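第三章 水去哪儿了：干燥与保存

3.1 从一袋受潮的辣椒说起

上一章讲盐，讲得有点长，我知道。好几位试读过讲义的同学跟我抱怨，说渗透压那一节看得人口渴。那这一章我们换个方向，干脆把水拿走！

我对干燥这件事上心，起因挺丢人的。刚工作那年我住在一间朝北的小屋，老家寄来一大袋干辣椒，我随手往橱柜里一塞，袋口拿皮筋绕了两圈就算完事。那年春天雨水多，到了3月，我想炒个菜，把袋子翻出来一摸，辣椒软塌塌的，像皮子一样能对折，凑近了闻还有股旧报纸味儿。我当时是学食品的，课上背过“水分活度”四个字，考试也拿了不错的分数，可站在灶台前头，我完全没把那四个字跟手里这把辣椒联系起来。

后来我常拿这件事开课。书上的概念跟厨房里的东西之间隔着一层纸，很多人一辈子也没去捅它（我那时候就是）。这一章我想做的，就是把这层纸捅几个窟窿。

先说一个最容易混的地方：含水量和水分活度，这俩不是一回事。含水量好懂，一百克东西里有多少克水，称一称、烘一烘、再称一称，小学生也做得来。水分活度呢，说的是这些水有多“自由”。同样是水，有的老老实实粘在淀粉和蛋白质身上，拽都拽不下来；有的被糖和盐缠住了，想走走不远；还有的闲着没事干，在细胞间隙里晃荡，霉菌最喜欢的就是这一种。
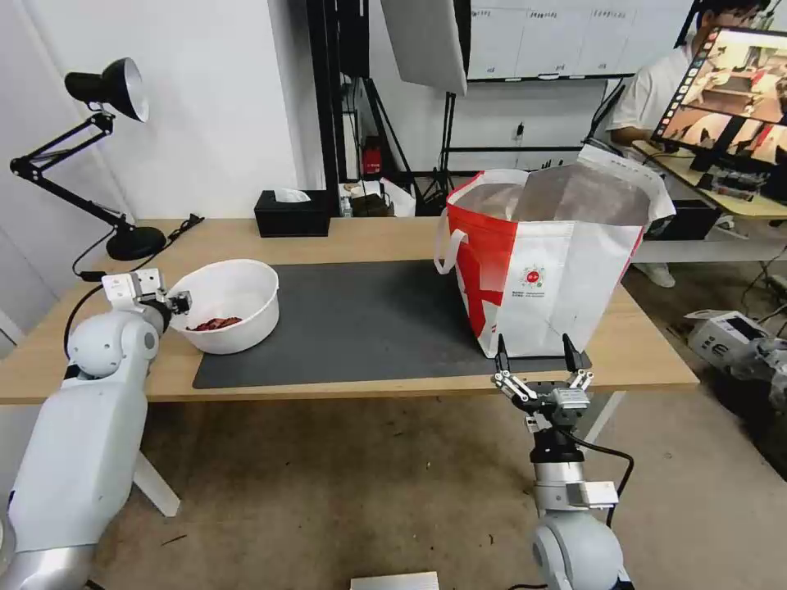
我喜欢把它想成一个班的学生。全班人数是含水量，下课以后有空出去玩的人数是水分活度。有的班人很多，可是作业也多，放了学一个也出不来；有的班人少，却个个闲得慌，走廊上一样吵翻天。霉菌看的是走廊，它不看花名册。

所以你会碰到一些看起来很矛盾的例子。蜂蜜是稀的，能流，能滴，里头的水一点不算少，放在柜子里却很难坏。花生看着干巴巴的，含水量的数字低得多，保管不好照样长霉，而且长出来的霉还特别要命（黄曲霉毒素我们放到第七章细讲，那一章请大家不要空着肚子读，也不要吃饱了读）。原因就在于蜂蜜里的糖把水管得死死的，花生里油脂多，油不管水，那一点点水全都集中在不含油的部分里，相对来说反倒宽松。

水分活度用一个零到一之间的数来表示，纯水是一，完全没有自由水就是零。细菌大多比较娇气，数值降到零点九以下，多数就不肯长了，不过金黄色葡萄球菌是个例外，它能忍到更低的地方。酵母比细菌耐旱一些，霉菌再耐旱一些，有几种专门爱吃干货的霉，到了零点六多一点还能慢吞吞地活着。零点六以下，目前知道的微生物基本就都歇了。注意我说的是“歇了”，没有说“死了”！干燥很少能杀死谁，孢子可以在干粉里待上好些年，等着你哪天忘了盖盖子。

这句话请大家在旁边画个圈，每年都有人在作业里写“经干燥灭菌”，我每年都要用红笔改一遍。

3.2 一位老太太和一间阁楼

我读研究生的时候跟着导师跑过一趟野外，去的地方叫Joltoria，山脚下一个不大的村子，家家户户屋檐底下挂东西：蘑菇串、李子干、整把的香草，还有红得发亮的甜椒。我们借住在Gheorghița Anghel家里，她那时候已经上了年纪，腿脚还很利索，每天早晚各爬一回阁楼，去翻她晾着的李子。

我的行李箱里装着一台Olex牌的小型水分测定仪，沉得要命，一路上我都护着它，跟护着个婴儿似的。到了第二天，我兴冲冲地爬上阁楼取样，打算给她的李子干测个准数，好告诉她“可以收了”。她看我摆弄了半天，伸手拿起一颗，捏了一下，撕开，看了看撕口，又用指甲压了压，说还得两天。我测出来的数跟她的判断对得上，那台仪器花了我半个上午，她用了几口气的工夫。

我问她怎么看出来的。她说撕开的地方不能“出汗”，捏成一团松手以后要自己散开，要是粘着不散，就还早。她这两条，后来我查资料，发现跟不少果干加工手册里写的感官终点差不多，手册里用的词文绉绉一些罢了。

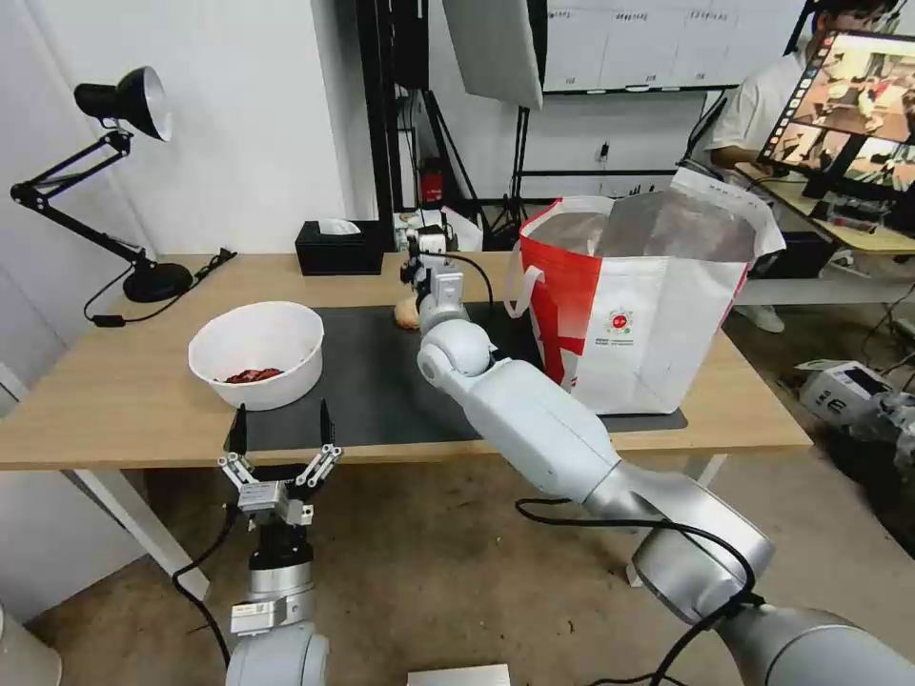
我在她家一共待了30天，带回来137份样品，李子占了一大半。回学校以后挨个测，测得我有一阵子看见李子就绕道走（现在好了，现在又爱吃了）。数据整理出来，最让我意外的是阁楼东头和西头的差别。同一棵树上摘的，同一天铺上去的，东头靠着小窗，干得快，颜色浅；西头背风，慢上好几天，颜色深，味道却更浓。老太太当然早就知道，她把西头的留给自己家吃，东头的拿去赶集。

这里面藏着本章要讲的第二件大事：干燥的速度。

大家想象一片刚切好的苹果。刚开始，它表面全是水，风一吹，水就走，这时候干得快不快，主要看外头：空气热不热、干不干、流动得快不快。苹果自己几乎插不上话。这一段我们叫恒速阶段，画成图是一条斜着往下的直线，很好看，很听话。

过了一会儿，表面的水供不上了，里头的水得穿过一层又一层细胞慢慢往外挪，这时候决定速度的就换成了苹果自己：切得多厚、细胞壁完整不完整、糖分高不高。曲线开始变平，越来越平，平到让人心焦。这一段叫降速阶段。两段交接的地方有个名字，叫临界含水量，3.4节会专门教大家怎么从实验曲线上把它找出来，方法有点土，要用到直尺和耐心。

心焦的人最容易犯的错误就是加热。我犯过！有一回做芒果片，眼看着曲线趴在那儿不动，我把烘箱温度往上拧了一大截，心想这下总快了吧。结果表面先硬了，像糊了一层壳，里头的水被关住出不来，出箱的时候摸着干脆脆的，装袋密封，过了几天里面的水慢慢往外返，整袋都软了，还粘在一块儿。这种毛病叫表面硬化，英文叫case hardening，在果脯、腊肠、挂面上都会出现，挂面的后果尤其壮观，能自己断成一截一截的，半夜在架子上噼里啪啦响。

阁楼西头的李子为什么味道浓，跟这个也沾点边。慢，水从里到外走得匀，壳结得晚，酶和各种慢反应有更多时间去折腾糖和酸。可是慢也有代价，慢到一定程度，霉就追上来了。干燥说到底是一场赛跑，一边是水往外走，一边是微生物往里长，做干货的人要做的，是让水跑得比霉快，又别快到把门给关上。

3.3 回潮这件麻烦事

东西晒干了，故事还没完。我那袋辣椒就是干好了以后才出的问题。

食品和空气之间一直在交换水汽，谁的水更“闲”，就往另一边跑。把一片饼干放在潮湿的屋子里，空气里的水往饼干里钻；把一片新鲜面包放在同一间屋子里，多半是面包往空气里送水。一个变软，一个变硬，方向相反，道理一样。我女儿小时候问过我，为什么饼干坏了是软的，面包坏了是硬的，我觉得这是我听过的最好的一道食品物理题，比我出的都好。

交换到最后，双方打平，这时候空气的相对湿度除以一百，就是食品的水分活度。所以测水分活度的仪器，骨子里测的是一小盒空气的湿度：把样品关进小盒子，等里面的空气跟它商量好了，再去读那盒空气。明白了这一条，你看说明书的时候就不会慌，也能理解为什么它老是要你“等待平衡”，为什么样品要切碎，为什么刚从冰箱里拿出来的东西不能马上测。

Sandu，我当年的同屋，性子急，从来不肯等。他的实验记录本上有一页，同一份样品连着测了好多次，数一路往上爬，他在旁边写了一行字：“它还没想好。”我把这一页复印下来，至今还夹在讲义里。

如果我们在很多个不同的湿度下都等到打平，再把每次的含水量记下来，连成一条线，得到的就是吸湿等温线。大多数食品的这条线弯弯的，像个躺歪了的S。更有意思的是，从干往湿走和从湿往干走，两条线常常合不到一起，中间张着一个口子，这叫滞后现象。也就是说，同样的湿度下，正在变干的辣椒和正在返潮的辣椒，含水量可以不一样，它“记得”自己是从哪边来的。关于滞后的解释有好几种，有从毛细管的形状讲的，有从高分子链的重排讲的，我在附录里都列了，各位看哪个顺眼就先信哪个，往后学多了再改主意也不迟。

讲到这里可能有人要问，那家里到底该怎么存？我的回答很家常：玻璃罐，橡胶圈，别贪大，一次取用的量分装好。罐子越大，开盖次数越多，每开一次就放一回潮气进去。深色的柜子比窗台好，红辣椒的颜色怕光，晒干的时候要太阳，存的时候就别再见太阳了。灶台上方那个柜子最顺手，可它一会儿热一会儿凉，水蒸气还往上冲，我劝你拿它放碗。

本章用到的实测数据，除特别注明的以外，都来自Mindham数据集，里面收了2061条等温线记录，谷物、果蔬、香辛料都有，原始表格放在课程网页上，文件最后一次更新是2026年5月8日。下载以后先看第一行的单位！有的列用的是湿基含水量，有的是干基，混着算会算出很离谱的东西来，去年有一组同学报上来一份含水量超过百分之百的萝卜干，全班笑了半节课。其实用干基算，超过百分之百完全可能，新鲜萝卜能到百分之一千以上，只不过萝卜干到不了那儿，他们是把两列弄反了。

干基和湿基怎么换算，我们马上就讲。请准备一张纸，先写下两个字母：水的质量记作W，去掉水以后剩下的干物质记作S。湿基含水量是W除以W加S，干基含水量是W除以S。两个式子只差分母里的一个W，可干燥的时候W一直在变，S老老实实待着不动，所以画干燥曲线，我们都用干基。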